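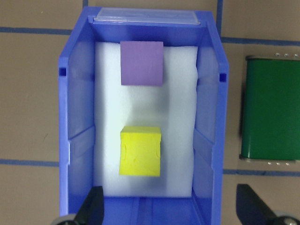 Unit 4: Dubbing and Subtitling Animated Series

Handout for weeks 7 and 8
Instructor: Farzad Khosravi
Lab sessions: Eilidh McIver

Read this before the first lab. The reading packet covers the history of dubbing for television, so I will skip most of that and go straight to how the work gets done.

1. Terms we will use

Source language: the language the series was first recorded in. For most of our clips this is Japanese. Two of them are Korean.

Dub: a version where the voices are replaced. Music and effects usually stay the same.

Sub: a version with the original voices and translated text on screen.

M&E track: music and effects, without dialogue. If the studio does not get a clean M&E track, it has to rebuild sounds that were mixed in with the voices. Footsteps under a line of dialogue are the usual headache. Older shows often come without one.

Flap: one opening and closing of a drawn mouth. "Matching flaps" means writing and performing a line so the voice starts and stops with the mouth.

Adapter: the person who turns the translation into a script that can be spoken. Sometimes this is the translator, often it is someone else, and on small productions it may be the voice director working the night before.

Walla: background crowd voices. It is recorded by a group, and the lines are not usually scripted word for word.

Reaction: any sound a character makes that is not a word. Gasps, grunts, laughs, the little noise when someone turns around. Action shows are full of them. They have to be performed again by the new cast, and they tire the voice faster than dialogue does.

2. From translation to script

The translator works from the episode and, if there is one, the original script. The first pass is literal and carries notes. Take this line from episode 3 of our practice series, Wavuso. The hero's rival says, word for word, "As expected of you." It is a common phrase in Japanese and it comes up again and again.

Possible versions:

"As expected of you."
"I knew you'd manage it."
"Figures."
"Well, look at you."
"Of course you did."

All of these can be defended. Which one you pick depends on who is talking, how long the mouth moves, and what the speaker feels about the other person. The rival in Wavuso is stiff and a little jealous. "Well, look at you" is too loose for him in episode 3. By the last few episodes he has relaxed, and it might fit. An adapter who knows where the story goes can plan for that. One who gets scripts a week at a time can't.

Keep a style sheet. For each character, write down how they address the others, whether they use contractions, any catchphrase, and how you have translated it so far. Put the episode number next to each entry. When a catchphrase changes by accident halfway through a season, viewers notice before the studio does.

3. Names, titles and honorifics

There are three common ways to handle honorifics such as -san, -kun and -sensei.

Keep them. Common in subtitles. The audience can hear them anyway.

Drop them. Common in dubs. The relationship then has to come through in other words or in the performance.

Replace them. "Sensei" becomes "Teacher," "Coach," "Master" or "Doctor" depending on the job. Check this one carefully. A doctor and a karate teacher may both be called sensei in the same episode.

The hard cases are scenes where the honorific is the point. In Wavuso, two classmates switch from family names to first names in episode 9, and the scene stops so we can see one of them react. If the dub has used first names from the start, there is nothing to react to. The English script had to find something else, and we will look at what it did in lab.

4. Casting

People often judge a dub by comparing each voice to the original and asking if they sound alike. Directors care about that less than you might expect. What they listen for at auditions:

Can the actor stay in the voice for a four-hour session?
Can they shout in it without hurting themselves?
Do they sound different enough from the rest of the main cast that you could follow a scene with your eyes shut?
Can they take a note and do something new with it?

Young boys are often played by women, in Japan and in the United States. It keeps the voice steady over a long run. Some viewers who come to the English version later find this hard to get used to, mainly when the two actresses went for very different textures. One rough voice and one clear voice can both be right for the same boy.

Kong is the case study here. The lead was recast after the first season when the license moved to another company. Listen to both openings of the dream scene (clips 4A and 4B). The first actor plays the character as tired. The second plays him as angry. The English lines are nearly the same, so most of the difference you hear comes from performance.

5. In the booth

Most American dubs are recorded one actor at a time. The actor stands at the microphone with the script and a screen. Three beeps play, and the line starts where the fourth beep would be. The director and the engineer are on the other side of the glass or, these days, on a call.

Since the actor is alone, the director has to tell them what the other characters are doing in the scene. If the other actor has been in already, the engineer can play those lines in the headphones. If not, the actor hears the original Japanese, or silence. Arguments in dubs sometimes sound as if the two people are in different rooms, and this is the usual cause. Neither actor knew how loud the other one was going to be.

Japanese casts have traditionally recorded together in one room, with several microphones shared among them. It helps the timing in group scenes. Many studios moved to smaller groups in recent years and then edited the tracks together, so do not write in your paper that it is always done the old way.

Screaming is scheduled last. An actor who has spent an hour on battle cries will not have much left for a quiet scene.

6. Subtitles

Subtitles are limited by reading speed and by space. For our lab we use two lines at most. A fast talker will nearly always say more than the viewer can read, so you cut. Cut repeated names first, then filler, then anything the picture already shows.

Do not split a line in the middle of a name or between an article and its noun. Do not let a subtitle hang over a shot change if you can avoid it. The eye goes back and reads it again.

Never give away the end of a sentence early. Japanese puts the verb last, and writers use that. If a character says "The person who did it" and then pauses before the name, the English should pause as well. Break it into two subtitles and time the second one to the name.

"Dubtitles" are subtitles made from the dub script. They are cheap and they help viewers who are hard of hearing follow the English track. Laid over the Japanese track they are a mess, with text showing up when nobody speaks and names that do not match.

7. How to compare two versions fairly

Your paper asks you to compare a subbed and a dubbed scene. In past years most of the lost points came from the same few problems.

Watching one version five times and the other once. Whichever you saw first will sound normal to you. Switch the order for your second scene.

Judging acting in a language you don't speak. You can describe pitch, speed, volume and breath. Be careful with "natural." Farzad grew up on Persian dubs of Japanese shows and will tell you that both the Japanese and English voices sounded wrong to him at first.

Using one loud character to judge a whole cast. Say which performance you mean.

Blaming the actor for the script. If a line is clumsy on paper, say that, and then say what the actor did with it.

Mixing up releases. Peltville has a television dub and an uncut dub, with partly different casts. State which one you watched.

8. Lab exercise

Clip: Wavuso, episode 3, the rooftop scene.

Watch it once in Japanese with no subtitles. Write down what you think each person wants.

Watch it again with the literal translation from the packet. Mark the start and stop of every line.

Adapt the scene so it can be spoken in English. Read it out loud against the picture and fix what does not fit. Expect to rewrite the rival's second speech several times. It has a long mouth movement and very little meaning in it.

Trade scripts with another pair and record each other's version in the lab booth. The booth laptop runs Mallico. Save your session under both last names, and export the voice track by itself without the M&E.

Write 300 words on one line you changed after hearing someone else read it. Hand in both versions of the line.

9. Paper

Length is 500 words for each scene, two scenes, one series. Any series is fine if both versions are legally available. Clear it with Eilidh if it is not on the list. Give time codes for everything you quote. Quotes from the Japanese may be in Japanese or romanized, but add your own translation or say whose you are using.

Drafts are due at the end of October, before the lab session. Eilidh will read drafts for structure only. She will not check your translation.

10. Reading and viewing

Packet, sections 7 and 8. Skip the pages on live-action film.
Clips 4A through 4F on the course site. Clip 4D has low sound, so use headphones.
Optional: the Peltville director's commentary, first half. The part on rebuilding the effects track is useful for section 1 of this handout.

Questions about the booth schedule go to Eilidh. Questions about grades go to Farzad.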